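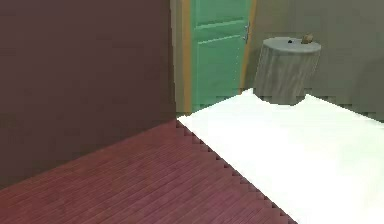 Prulance Indoor Planner 
Path planning and simulation software for mobile robots

Prulance is a planning package for robots which move inside homes and small offices. You load a room, choose a start and a goal, and the planner gives you a path that the robot can follow. The same program runs in simulation and on the robot computer, so you do not need to write your task two times.

What is in the package
Planner with local and global mode
Room simulator with color and depth output
Map editor for walls, doors and furniture
Okafor connector, for reading logs from older projects

Simulator
The simulator is made for speed. Textures are simple and edge smoothing is off by default, so diagonal edges show steps. If your detector needs smooth edges, please switch on the smoothing option in the render menu. The frame rate will be lower.

The library has 633 room layouts, with more than 100 types of door. Small objects on tables can be moved by script between runs. Each layout is stored as a plain folder and can be edited by hand.

Close surfaces
When a large surface such as a bed or table top fills much of the camera view, many planners lose their position. Prulance keeps the last good estimate and looks for vertical corners and door frames behind the surface. The waiting time before a new search is 15 seconds and can be changed in the settings file.

Licenses
Sungate: one computer, simulator and map editor only
Flasberg: full package with planner, for one team

Current release: build 615, 9 September 2019. Users of the April build should convert their maps before they install. The converter is in the tools folder.

To receive a trial key, please fill in the request form and write which robot base you use.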